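Visitor and Research FAQ
Plakside War Memorial and Records Room
Last updated September 22, 2025

Is there an entry fee?
No. The memorial grounds and the Wall of Names are free. The Records Room is also free but requires a booked slot.

How long is a Records Room slot?
A slot lasts 90 minutes. Two slots may be booked back to back if the second is open at the time of booking. Slots cannot be extended on the day.

How many names are on the wall?
The wall carries 194 names. They are arranged by unit, then by year of death, then by surname. Rank is not shown. A printed index at the gate lists the same names alphabetically with panel and row numbers.

Why is my relative not listed?
The wall covers service members who were born in Plakside or were living there at enlistment. People who moved to the town after their service are recorded in the Residents' Register, kept in the Records Room. Deaths after discharge are listed only where the service file gives a wound or illness from service as the cause.

How do I request a correction to a name?
Submit Form C with one primary document, such as a birth record, service file or discharge paper. Family trees and newspaper notices are accepted as supporting material only. Spelling changes are cut once a year, in December. Requests that arrive after the cutoff are held for the next year.

The name Kováčik appears both with and without accent marks. Are these the same family?
Yes. The wall follows the spelling in the enlistment record, and clerks were not consistent. The index cross-references both forms. Searches at the Records Room terminal ignore accent marks.

Can I see original medals and citations?
Original citations can be viewed on request with 48 hours' notice. Medals are displayed in rotation, 16 at a time. The Flustska campaign medals are on permanent display and are not part of the rotation.

Can I donate medals, letters or photographs?
Yes. Bring a list of the items and any proof of ownership you have. Donations are accepted outright — the memorial does not take long-term loans. Do not clean or polish medals before bringing them in, and do not remove ribbons.
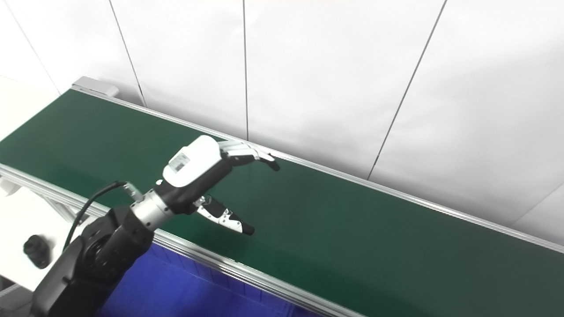

Can I get copies of documents?
Copies of open files are supplied as paper prints or PDF. Files with medical content are closed to everyone except next of kin, who must show identification and proof of relationship.

Is there an audio guide?
The Rundum audio guide covers the grounds in English and Slovak. It works offline once downloaded. The Records Room is not included.

Are wreaths and flags allowed?
Wreaths may be placed at the base of the wall at any time. Wire stands are not allowed on the stone. Small flags should go in the holders provided — flags fixed with tape or adhesive will be removed.

Can a group hold its own ceremony?
Yes, with a permit. Apply using Form G and include the start time, expected attendance and any sound equipment. Rifle salutes need a separate approval from the town.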